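Limarby Clear Slot Rack, pair
Posted in November by Keisha Rosenthal

I started making these in the garage because my arm kept knocking burger parts over. Now I sell them by the pair!

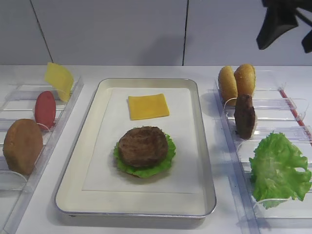
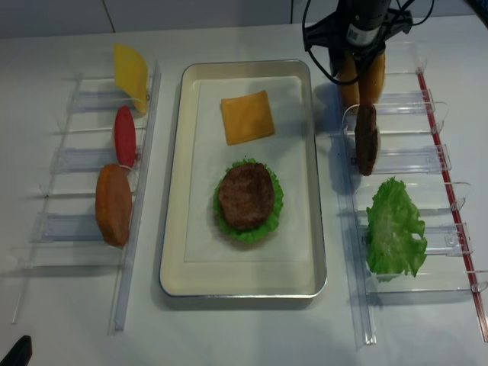
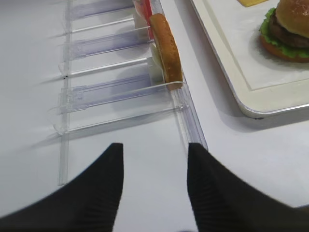
Each set is two racks, left and right, and I cut and glue them myself at the Wikau shop (thanks to Emerson Trindade for letting me hog the bench). Flat things were the hard part, but the tomato slice stands up fine now, and so does a big floppy-edged lettuce leaf. Buns fit too. I tried 25 divider spacings before I liked one. Price is $47 a set, add $200 if you want me to tune the slots to your own gripper. Ships in a week, usually sooner.

Print this page | E-mail to a friend

We use cookies to remember your cart. OK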